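How to descale a kettle without buying anything with a lightning bolt on the label

If you live where I do, the water arrives with most of a cliff dissolved in it. Leave the kettle alone for a month and the tea grows a skin. By November ours had a crust you could have climbed. There are sachets for this, sold at a price that suggests they contain truffles, but plain citric acid from the baking aisle does the same job.

You will need: citric acid, a spoon, a soft cloth, and a household that can go without tea for an hour. The last is the hard one to find.

Step 1. Empty the kettle
Switch it off at the wall, let it cool and tip out whatever is in there. Expect flakes. If there's a mesh filter in the spout, pull it out and put it in a mug.

Step 2. Mix
Half fill the kettle with fresh water and bring it to the boil. Unplug it, wait ten minutes, then add two level tablespoons of citric acid. Add it slowly. I once threw the lot into water straight off the boil and spent the evening mopping behind the bread bin. Spoon a little of the mixture over the filter in its mug.

Lemons also work, in the sense that walking to Scotland works. You'd need several, plus patience, and you'd be picking pips out of the element.
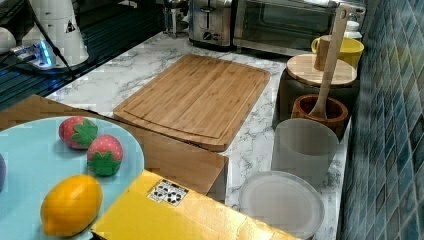 Ffion Parri: I did mine with bottled lemon juice for years and it never shifted the ring round the bottom. Citric acid had it off in one go. I'd leave it longer than you say, though, the old Bevan kettle took most of an afternoon.

Fair enough. Thick scale wants more time, or a second go with a fresh batch.

Step 3. Wait
Give it 40 minutes. It will fizz, then sulk. Don't boil it again with the acid in, whatever your uncle says. 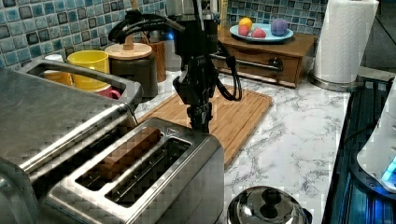

Step 4. Rinse, then rinse again
Pour the lot down the sink. Wipe round the inside with the cloth, fill to the top with clean water, boil and throw away. Do that twice. Skip it and your first cuppa will taste like a boiled sweet that hates you.

Step 5. Put the filter back
Everyone forgets this. It's still in the mug, and someone is about to make coffee in it.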